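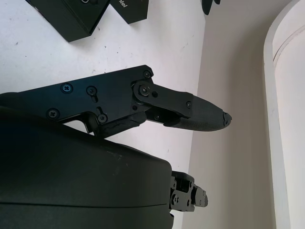

R. Nair
Information Officer, Fenton Public Workrooms

The ground-floor workroom at Fenton will return to its regular schedule in June, following the replacement of its worktables and the repainting of its walls. Bookings open Sunday at noon.

The new tables have pale tops and stand directly against the wall, an arrangement requested by many regular users of the room. The former tables were placed in the center of the floor and had to be moved for larger classes. They have been transferred to the Grollura annex, where they will remain in use for sorting and packing.

The tables were supplied by Zulten under a contract that also covers repairs to the tops for 3 years. Users are asked to report scratches or stains to the front desk on the day they are noticed, and to place a mat under any item with metal edges. Solvents and hot glue are not permitted on the new surfaces - water and mild soap are sufficient for ordinary cleaning.

The workroom received 700 bookings last year, of which 300 were for evening sessions. Evening hours will be kept as before, with the last session ending at 9 p.m. The fee for a single table is unchanged. Groups wishing to reserve the full room should apply at least one week in advance.

Storage shelves for the room are to be installed later in the summer. Until then, materials may be left overnight only by arrangement with the front desk, and must be labeled with the booking number. The Grollura annex will keep its present hours.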